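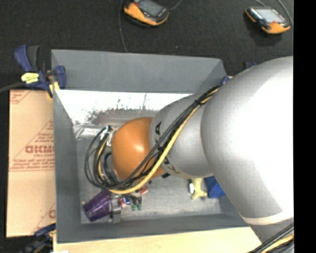 Gripper swap on the bin cell: two-finger or suction?

Reading time: 4 minutes
Last updated: December

wotari_bench
We've been running mixed-item picks out of a grey bin with a KUKA arm and I've got the Flidside two-finger gripper on loan until the end of the month. The sales sheet says it copes with "unsorted small goods". I'm not convinced. Over 300 attempts it got 134 clean picks, and I was generous about what counted as clean. Our old suction head was no star either, but I never had to stop it to sort the cables out.

Has anyone run the Flidside for longer than a demo? I want to know if it's me.

pallet_moth
Under half is poor but what's in the bin? If it's all odd shapes you'd expect that from a parallel gripper with short fingers. And where's the wiring going? Most of the bad numbers I see on here turn out to be a cable pulling on the wrist.

wotari_bench
Small stuff. A purple cylinder, a bunch of little coloured parts, a pale yellow thing a bit like a toy figure, a blue angular one. Cables go along the top of the forearm, over the orange wrist and then loop out wide round the gripper. I know it's ugly. The loops are there so joint six can turn without snatching.

pallet_moth
Wide loops inside a bin with sloped walls, though? They'll touch the wall before your fingers reach anything near the edge. I'd bet a fair share of your misses are on that side. Did you log where each item was?

wotari_bench
I logged it. 53 of the misses were within a finger's length of a wall. That leaves a lot of misses in the middle with nothing to blame but the gripper.

grumbleweld
Or the camera. Or the grasp planner. People change one part and then hand it the whole score. What did the suction head get on the same items, same lighting, same planner settings?

wotari_bench
Fair. Suction numbers are from the autumn with different items, so I can't put them side by side. I shouldn't have brought it up as if I could.

hexkey_nan
I had the Flidside for most of a year on a smaller arm. It's all right! Not magic, but the fingers are easy to change and it never dropped anything heavy on me. Where it struggles is anything lying on its side that can roll, so your cylinder is a rotten test for it. I ended up with the softer pads and slowed the last bit of the approach right down, and that did more than all the planner fiddling.

grumbleweld
Slowing down always helps and it's never on the sales sheet. What was your cycle time after?

hexkey_nan
Slower, obviously. I wasn't paid by the pick.

torque_and_tea
Going to disagree with the lot of you. If the bin can shift even slightly the numbers mean nothing. Is it fixed down?

wotari_bench
Blue bar clamps on the left side. It doesn't wander. I checked it against marks on the bench before and after every batch.

torque_and_tea
One side only? I'd want something on the other side as well. A gripper that presses down off-centre will lift a bin that's only held along one edge.

pallet_moth
On a bin that size with a few small parts in it? Doubt it. You'd trip the force limit first.

torque_and_tea
Depends where the limit is set. I've seen people leave it at whatever the integrator put in – then wonder why the bin hops.

escobar_fan
Try the Liden controller if you can get hold of one. I moved to it with an Escobar hand and the wiring got far simpler, one lead to the tool.

grumbleweld
Every thread. He has a working controller and a doubtful gripper, and the answer is to buy a different controller.

escobar_fan
I said try, not buy. They lend them out.

wotari_bench
I'm not adding a second loan unit to this. Plan for the next round: same items, same start positions, cables tied closer in, softer pads, 300 attempts. Then the suction head goes back on and does exactly the same. If the Flidside can't beat it by a clear margin it goes back in its box.

hexkey_nan
Do 3 pad types if you've time. The middle grade is the one that worked for me, and they don't send it unless you ask.

wotari_bench
Asked them this morning. They want to know what my "application" is before they'll post a bit of rubber.

Contact the moderators | Copyright the forum and its posters | Back to top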